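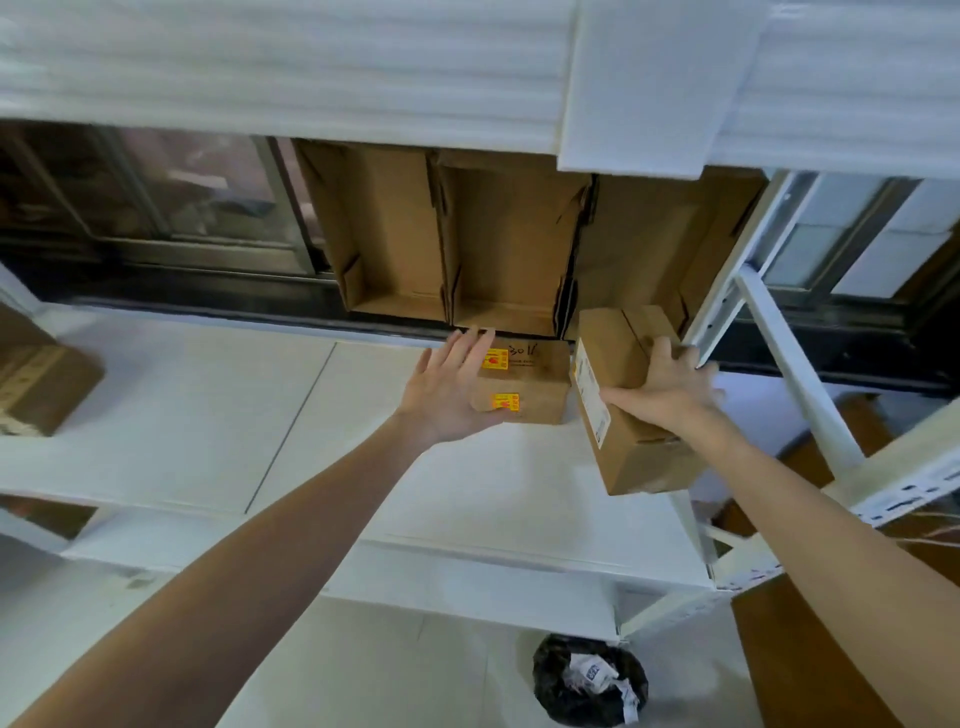 Our group's question for the term was a simple one: what does a robot need to learn before it can put a parcel on a shelf? I'd read plenty by the time we went to the Garnow open day on 1 May 2026, and I thought I had a fairly good idea of the answer (I didn't, but more on that later). I was expecting everything to be neat and made to measure, so I was quite pleased to find open cardboard boxes lying on their sides as bins, with ribbed foam hanging down over them from the top of the shelving. One small parcel had 30 written on it in marker pen and two yellow and red stickers, and the one going up beside it had a long white label down its side. Two boxes, two hands, two different holds at the same time! I wrote that down straight away, as our whole plan had been built on picking up one thing at a time.

The morning was mostly talks. Kilian Fankhauser took the first one and went through how Garnow teaches its sorting arm, called Tilahun, from records of people doing the same jobs by hand. The set he used for his slides had 3,759 moves in it. Of those, 941 had been marked for a second look, mostly for reasons I'd never have thought of, like a hand going back to straighten something that was already on the shelf. Is that part of the same move or a new one? We argued about it all through the tea break and I still lean towards a new one, though Nhyira Agyeman from our group says I only think so as it makes my spreadsheet easier. She may be right.

After the break we each got a form and had to mark up what the hands were doing: reach, hold, lift, place, let go. I sped through the first few and felt very clever, and then got stuck on what to call it when one hand is holding the box and the other is only steadying it. The form had a single line for "hold". I squeezed "steady" in next to it in biro, and when we compared sheets afterwards three other people had done the same thing, one of them in capitals.

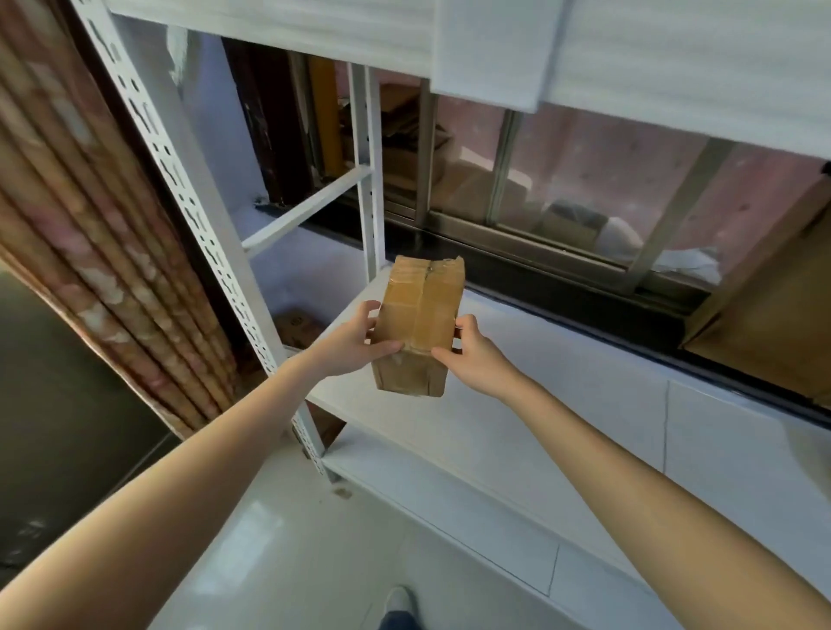

Then there was the question of where a move ends. Our first go at a rule, written back at college, said a move is over when the box touches the shelf. It sounds fine until you try it with a tall, narrow carton, which can touch with one edge and still need both hands on it. So we changed the rule to say that it's over when the last hand comes off, and Sheldon Kennedy went through all his sheets again that evening to put them right (thank you, Sheldon, I owe you a sandwich).

We also had a good long chat about worn packaging. In our college test we'd used brand new boxes from the Divitz stationery shop, all the same size, all with lovely square corners, and our little program did well on them. Real parcels get creased and dented and the tape doesn't always sit flat. Kilian's advice was to go and find the worst boxes we could and start with those. We've since asked the college post room and they're saving us their battered ones — the pile under my desk is getting silly.

The afternoon was the live demonstration with Tilahun, and I loved it, even though it was a lot slower than I'd imagined. The arm went up to a box, stopped, backed off a tiny bit and came in again from the side. Someone behind me groaned, but I thought the stop was the best part. Senyo Annan explained that they'd rather have it wait than squash something, and that the waiting time is one of the settings they fiddle with most. I asked if it could manage soft packets as well as boxes and he laughed and said to ask him again in September.

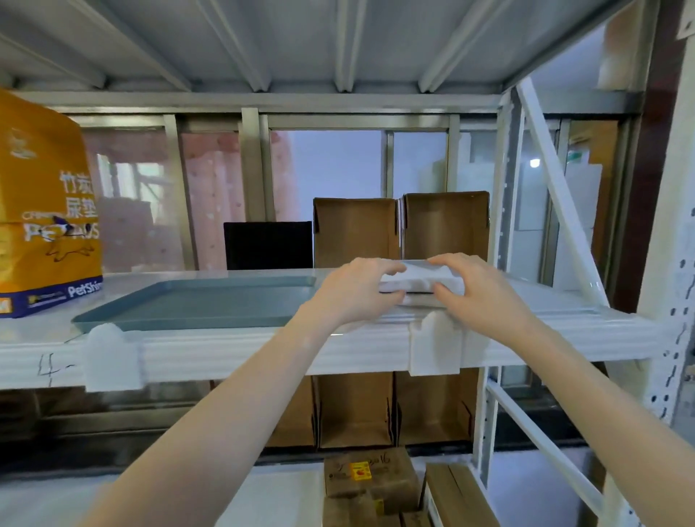 Edem Korletey read my first draft and told me I'd spent far too long on boxes and had hardly said a word about soft things, even though a soft packet changes shape the moment you press on it and a robot that has only practised on cartons will probably push too hard. He also thought our form should have a column for how firmly something is being held, even if it's only "light" or "firm".

I've taken that on board and added the column. Filling it in is harder than it sounds, as you can't really tell how hard a hand is pressing just by looking, so for now we've put "not sure" as a third choice, and I'm afraid it gets used a lot. Nhyira wants to try a cheap pressure pad under the packet. I've found one made by Giltetti that might do, and I've emailed them to ask about a student price but haven't heard back.

So far we've marked up 3,176 moves from the practice set using the new rules, which leaves a fair few to go. I'd like to have the lot finished before we touch the program again. The new form, with "steady" on its own line, is in the shared folder, and the old sheets are in there too if anyone wants to see my biro.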